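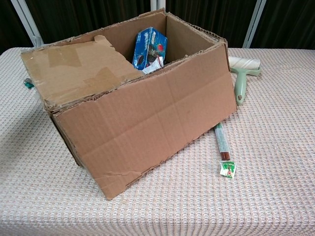
Minutes of the equipment planning meeting, Vanura workshop

Present: the bench group, the software group, purchasing, and one representative of the Bhuiyan office by telephone
Apologies: the night shift
Meeting opened at 14:10, after a short delay with the telephone line

Minutes of the last meeting

The minutes were accepted with one correction. Under the item on spare parts it was written that the gripper fingers were "delivered". They were ordered, and the delivery came later and was not complete. Purchasing asked that in future the two words are kept apart, as the accounts office reads the minutes and pays according to them.

Matters arising

The broken socket near the door is repaired. The lock of the tool cupboard is not repaired. The offer for the new lock was more expensive than a new cupboard, and the bench group will look for a cupboard.

The question of who orders consumables is still open. At present the bench group buys small things from the shop and brings the receipts at the end of the month. Purchasing would prefer one list. It was agreed to try one list until May and then to speak about it again.

Purpose of the budget this year

The software group reminded the meeting what the money is for. The packing task, in which small household goods are put into a box and taken out again, must run on the bench without a person guiding the arm. Until now most of the recordings are made by hand, and this will continue for some time. The purchase should therefore serve both: people who record at the table, and an arm that later stands at the same table.

The Bhuiyan office asked if it is possible to wait with the arm until the recordings are finished. The software group answered that the recordings will never be finished in this sense. The first tests on an arm will show which recordings are missing, and if the arm comes late this knowledge comes late also. The Bhuiyan office accepted this but asked that it is explained in the written request.

Arm

Two offers were received, from Cistik and from Bumo. Both were sent round before the meeting and most members had read them.

The Cistik arm is the smaller one. It can be fixed to a table edge with clamps, and it is light enough for one person to carry it. The reach is sufficient for the near half of the bench and for a box in the middle. For a thing which lies behind the box it is doubtful. The bench group had drawn the reach on paper and laid the paper on the table, and in the far corners the arm would be almost straight, where it is known to be weak and to tremble.

The Bumo arm has a longer reach and its own control cabinet. It needs a heavy base and cannot be moved easily from one bench to another. The offer includes training on site, but not the travel of the trainer. Purchasing has asked for a price with travel and has no answer yet.

There was a long discussion. The main points were the following.

The bench group prefers the Bumo arm for the reach. They said that in daily work things do not stay in the middle of the table. They roll away, or they lie close against the outside of the box, and these are the positions where the recordings are also the most difficult.

The software group prefers the Cistik arm, as its interface is open and they have used an older model before. With the Bumo arm some of the commands go through the maker's own program, and an extra licence must be paid each year. It was not clear from the offer whether this licence is for one computer or for the whole site.

Purchasing said that the yearly licence belongs to a different part of the budget than the arm, and that this part is already tight. If the licence is forgotten now it will be a surprise next year, as it was with the drawing program.

The Bhuiyan office asked if a Cistik arm could be placed on a short rail to extend the reach. The bench group thought this is possible, but the rail must be bought from another firm and must be calibrated again each time it moves. The software group was less worried about it. Cistik has offered a loan for trial, and it was agreed to use this loan before any order is signed.

Decision: no arm is ordered today. The loan from Cistik is accepted. Bumo is asked to clarify the licence and the travel costs in writing. The item comes back at the next meeting.

Grippers

The meeting agreed that the gripper is more important than was thought at the beginning. A simple parallel gripper with two fingers is good for a carton with flat sides. It is less good for a flat sachet lying on a cloth, or for a thin round stick, which turns between the fingers when it is not taken in the middle.

Three types were discussed: parallel fingers, soft fingers and a suction cup. The suction cup was put aside for the moment. It works on smooth packaging but pulls at the tablecloth, and on crumpled paper it does not close. It needs also an air line, and the compressor is at the other end of the workshop and is loud.

The soft fingers wear out. The bench group asked that spare fingers are written into the same order and not left for later. Purchasing agreed, if the spare fingers are named with the part number.

Decision: one parallel gripper and one set of soft fingers with spares will be ordered now, as they fit on both arms with an adapter plate. The plate can be made in the workshop.

Cameras and mounts

The chest cameras are in use and the groups are satisfied with the picture. The straps are less satisfactory. With a thick pullover the camera tips down and sees mostly the edge of the table. A stiffer plate behind the camera would help, and the bench group has made a sample from plastic sheet.

For the arm a fixed camera is needed in addition. The software group wishes to have it on the wrist, so that it sees the inside of a box also when the walls make a shadow. The bench group pointed out that a wrist camera hits the rim of a box if the box is deep. It was agreed to try with the loan arm and an old camera first, with tape if necessary, and to spend no money on it now.

Cables were mentioned. The last time the cables were forgotten and the cameras waited in the cupboard. Purchasing will add cables of suitable length to every camera order without being asked.

Bench, cloths and background

The meeting spoke about whether the benches should be replaced by metal tables with a hard top. The argument for it is that the arm can be fixed well. The argument against it is that the task is meant for ordinary homes, and ordinary tables have cloths on them which make folds and move when something is pushed. If the arm only learns on a hard top it will be disappointed later — or more exactly, we will be.

It was agreed to keep the cloths. More patterns should be bought, plain and woven, light and dark. The cost is small and can go on the consumables list. The arm will be fixed on its own stand beside the bench so that the cloth can be changed without removing anything.

The dark curtains stay where they are for the moment. The software group would like to have some recordings with an open background as well, and will make a proposal.

Boxes and goods

The goods for packing come from the shop and from what people bring. There was a question if the boxes should be bought new, all of one size. New boxes are simpler for comparing one day with another. Old ones, with torn rims and flaps hanging inside, are nearer to what the arm will find in a kitchen or a store room, and a flap that covers part of the opening is a good difficulty for the test.

Decision: a small number of new boxes will be bought for the acceptance test of the arm. Used boxes will be kept for everything else and will not be thrown away only because they are ugly. The cleaning service will be informed, because last month a whole pile went to the paper collection.

Food packages may be used, but open food should not stay in the workshop overnight. This was already decided last year and is repeated.

Safety and space

For the Bumo arm a fence or a light curtain would be necessary. This was not in the first calculation. For the Cistik arm the maker says that it stops on contact, but the meeting does not want to rely on this sentence alone, and an emergency button will be mounted at each side of the bench, which makes two. The cost of the buttons goes into the request in both cases.

The passage behind the bench must remain free for the trolley. The bench group will mark it with tape on the floor before the loan arm comes.

Budget request

Purchasing will write the request with two versions, one for each arm. Each version should show the arm, the stand or base, the gripper order, the safety parts, the yearly licence if there is one, and the transport. Working hours for installation will be estimated by the bench group. The software group asked for a reserve for repairs. The Bhuiyan office said that a reserve without explanation is usually removed, and suggested to name the parts which break most often, such as fingers, cables and the wrist connector.

Actions

Bench group: marking of the floor, drawing of the adapter plate, estimate of hours, sample strap plate for all chest cameras.
Software group: written reasons for buying the arm before the recordings end, test plan for the loan period, proposal for open background.
Purchasing: acceptance of the Cistik loan, letter to Bumo, order of grippers and spare fingers, consumables list.
Bhuiyan office: latest date for the budget request, and the form, if it has changed again.

Any other business

The heating near the window bench was reported as weak. The kettle should not be connected to the same socket as the recording computers.

The next meeting will be called when the answer from Bumo is received. Meeting closed at 15:50.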